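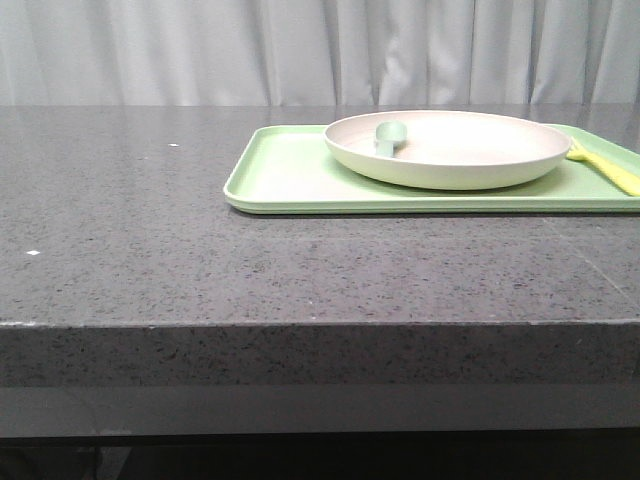 # How to get a stain out of a stone countertop

Sooner or later something sits on your counter overnight. In my kitchen it was a bottle of olive oil with a slow leak and no conscience. By morning there was a dark ring, and by lunch I'd tried dish soap, baking soda, wishful thinking and a cutting board placed on top.

The method below is called a poultice. It's a paste that pulls the stain up out of the stone while you go do something else.

## First, find out what you've got

Granite, marble and limestone have pores, so things soak in. Engineered quartz mostly doesn't, and a mark on it usually sits on the surface. If you have quartz, try dish soap, warm water and a plastic scraper, and you may get to skip the rest of this page.

If you don't know, put a teaspoon of water on a clean spot and leave it for 15 minutes. If the stone goes darker underneath, it's porous and it could use sealing. If nothing happens, it's either quartz or well-sealed stone, and the paperwork is in a drawer you'll find when you move out.

A dull, pale ring on marble is probably an etch. Lemon juice and vinegar do that. It's damage to the polish, and no paste will fix it. I'm sorry about your marble.

## What you need

- Baking soda
- Dish soap for oil and grease, or 3% hydrogen peroxide for coffee, tea and wine
- Plastic wrap and painter's tape
- A plastic scraper (an old library card works)
- Two soft cloths

Leave the vinegar in the cupboard. The internet loves vinegar, and marble has never once been consulted. Bleach stays away too, and don't mix it with anything on this list.

## The steps

1. Wipe the area with plain water and let it dry.
2. Mix baking soda with your liquid until it's as thick as peanut butter. For oil, use a squirt of dish soap and a little water.
3. Test it somewhere dull, like behind the toaster. Peroxide can lighten dark stone.
4. Spread it a quarter inch thick, a little past the edge of the stain.
5. Cover with plastic wrap, tape the edges down and poke a few small holes in it.
6. Leave it for 24 hours. Don't lift the corner to peek – I say this as a peeker.
7. Take the plastic off and let the paste dry completely. This can take another day.
8. Scrape, rinse and dry with a cloth.

Then look at it in daylight. Old oil often needs two or three rounds. My ring took 4, and the third made no difference that I could see, so don't lose heart at that point. Sushil Solanki wrote to tell me his went in one. Good for Sushil.

## Afterward

Let the stone dry for a couple of days, then reseal the spot if your water test said it needed it. Wipe the sealer on, wait as long as the label says, and buff off every bit of the extra. Dried sealer leaves a haze that's harder to remove than the stain was.

Put a saucer under the olive oil. Mine cost $8, and it's ugly.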